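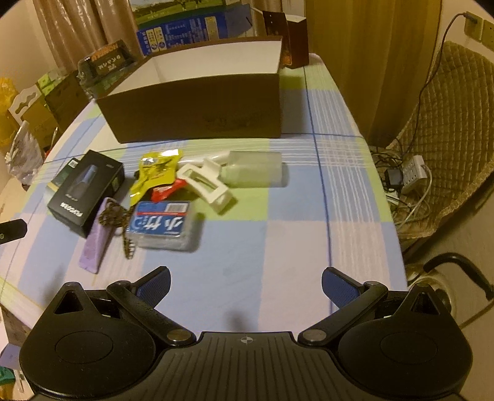 1/ Gripper budget thread, as promised

ok so a few people asked how we're planning the next round of handheld grippers. short version – slowly, and with a spreadsheet I'm not proud of. Long version below. We're a small outfit, five of us, one good-sized table, so scale your expectations.

2/ What we've got now

One handheld, two fingers, blue textured pads. Spread wide it clears most small boxes fine. We do tabletop clutter with it – snack packets, little product boxes, plastic bottles, cord. Cheap stuff. The objects are the smallest line in the budget by miles and I still get asked about them every single month.

3/ Quotes

Three in so far. Stisier came in at 696 per unit, no spare pads, no case. Trirkel 571, one set of pads included, longer lead time. Plornico wont give me a number until we've had "a discovery call". I have had the discovery call. Still no number.

4/ Pads

Pads are what gets you. A replacement set is 77 from Trirkel and 102 from Stisier and as far as I can tell they're not interchangable. Different screw spacing. Ask about this BEFORE you fall in love with a unit price. I've put four sets per gripper per year in the plan. Flora Leckie thinks six. Flora is usually right about this sort of thing so there's a second tab with six.

5/ How many

I asked for four grippers. Kenneth Moffat (signs the checks) asked why not two. Fair question. Two means if one goes back for repair we're at half speed, and repairs have been taking weeks. We're settling on three unless the May number comes in bad.

6/ Things I forgot last time, in no order

– shipping both ways on repairs
– import duty, ugh
– power strips and longer cables, we never have enough
– spare linkage pins
– storage. the empty boxes have to live somewhere if you want the warranty honored
– a second person's time to learn the thing

7/ That last one

Rhona Gourlay tracked her hours her first couple weeks and most of it wasn't using the gripper at all. It was setting up tables, swapping objects, charging, labeling files. So now setup time has its own row. It's a big row. If your plan only has hardware in it your plan is too small.

8/ Lease or buy

Matheson will lease. Looked at it hard. Monthly was ok but pads are still on you, and you pay for "cosmetic wear", and these things get set down on tables all day long. Alasdair Pringle did the math both ways and buying wins for us somewhere in the first year. If you only need a few months of work I'd lease and not think about it again.

9/ Demo unit

Get one on loan first if they'll do it. Stisier did, Trirkel did after I asked twice. Put it on YOUR table with YOUR mess. Thin flat things, anything crumpled, anything clear. Let the person with the smallest hands hold it for a full afternoon, weight never feels like a problem in the first ten minutes.

10/ Where we're leaning

Trirkel, three units, pads on the six-set plan. Stisier is a nicer build imo but I can't make the pad cost work. Alasdair Chisholm disagrees and has told me so in writing lol

11/ Replies

Yes I'll share the spreadsheet, need to strip the supplier names out of it first. No we're not looking at three-finger ones this year. And to whoever asked about buying used – send me a link if you find any, I've looked and all I get is parts.

12/ Order goes in once Kenneth's back. Will add the real lead time here when I have it, vs the quoted one.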